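How long should an outdoor sculpture loan run?

Siobhán Buckley
Our town is borrowing 8 steel pieces for the green in Liltside. The sculptor wants them out for two years, and the parks office wants 4 months. Is there a usual length? Also, who pays for the bases?

Filip
Most loans I've worked on ran one year, with an option to renew. Put the bases in the contract. In Prosgate the town poured them and the artist paid for delivery.
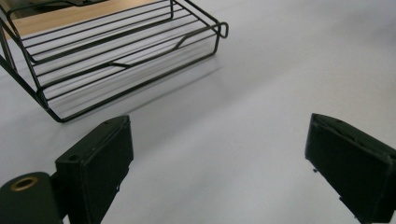

Check the insurance too. Ours had to be in place 30 days before the first piece arrived.

Toletitz
4 months is short for steel that heavy. Ask for a year.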